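Grureck folding workbench, reviewed

I bought this from Dufour after two people told me it would outlast the shed. I have my doubts. The box claims it holds 100 kilos. I'd believe it of the legs, but the top is another matter.

Putting it up took 90 minutes, and the leaflet has the same step printed twice.

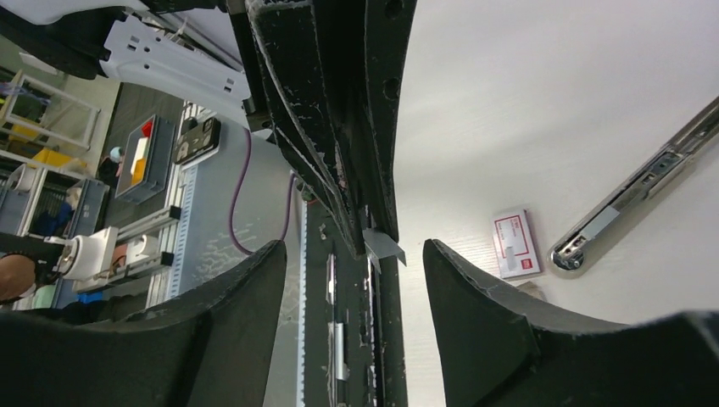
The clamp jaws are the weak part. They close evenly if you wind both handles together, which is fiddly on your own, and one of mine slipped on a plain bit of pine.

Ravinder Hiebert swears by his, but he mostly keeps paint on it.

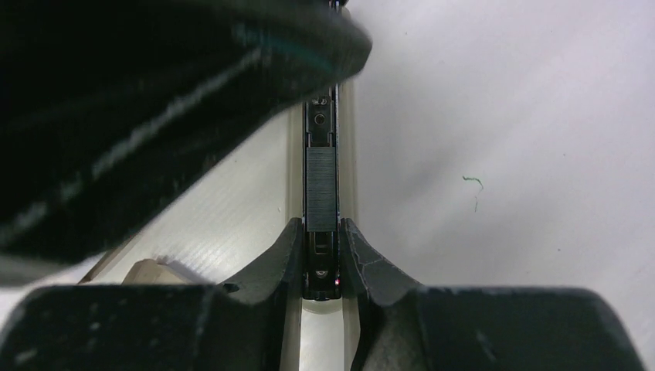

Folded up it does go flat, I'll give it that, and the catch feels solid. The rubber feet came off on Thursday and I've glued them back.

Two stars out of 5. Fine for light sawing, dear for what you get. I'd look at the Zostley first. 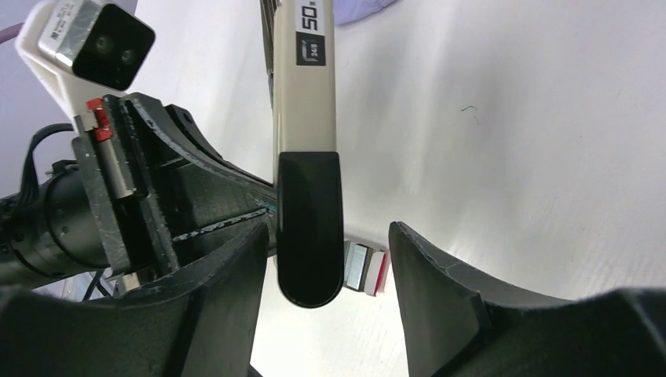

Pale handle with a black "50" label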